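Small jobs, big order book: how Stasen found its feet again

Two years ago Stasen was bidding for almost anything with a roof on it. Today the Nosthorpe contractor turns down more work than it takes, and it has just posted the best margin in its history.

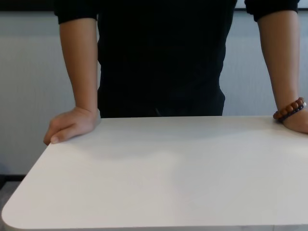 The change began with school repairs. Managing director Nuanchan Phetsri had watched the firm chase large office schemes where six bidders would shave their prices to nothing, and she wanted out. When a run of leaking classroom blocks came up for tender one December, she put her best site team on them, much to the surprise of her own estimators.

"They thought I'd lost my mind," she says, laughing. "These were jobs we used to hand to whoever was free. But the client paid on time, we knew what was behind the walls, and we finished early. I wanted 50 more just like it."

She got them, and then some. Stasen now has 200 live jobs on its books, most of them in schools, clinics and council housing, and few lasting longer than a summer. Staff numbers have climbed to 841, with the biggest growth among roofers and heating engineers (both trades that rivals are struggling to hire).

It's a lovely thing to see up close. At the Harel estate, where Stasen is refitting flats while people go on living in them, the site hut has a wall planner covered in tenants' names, work shifts and hospital appointments. Crews move from flat to flat around those dates. It looks like a nightmare to organise, and yet the programme is a fortnight ahead.

Much of the credit goes to Melati Sinaga, the commercial director, who joined from the timber frame maker Wumbei. Her first act was to scrap the old monthly cost report, a monster that ran to 100 pages and arrived too late to be any use. Site managers now get a single sheet every Monday's equivalent in their cycle - the first morning of each work period - showing what they've spent, what they've ordered and what they're owed.

"A foreman can read it with a bacon roll in his other hand," says Sinaga. "If the scaffold bill is creeping up, he rings me before lunch."

There are still sore spots. Plasterers are hard to find, and two suppliers have gone under since the spring, leaving Stasen to hunt for windows at short notice. One clinic job ran well over budget when the drains turned out to be nowhere near where the drawings put them.

Phetsri is cheerful about all of it. Her next target is a training yard behind the Nosthorpe office, with a full-size mock-up of a terraced house for apprentices to strip and rebuild. The foundations are in, the bricks are ordered, and she has already picked out the front door - bright yellow, with a brass knocker.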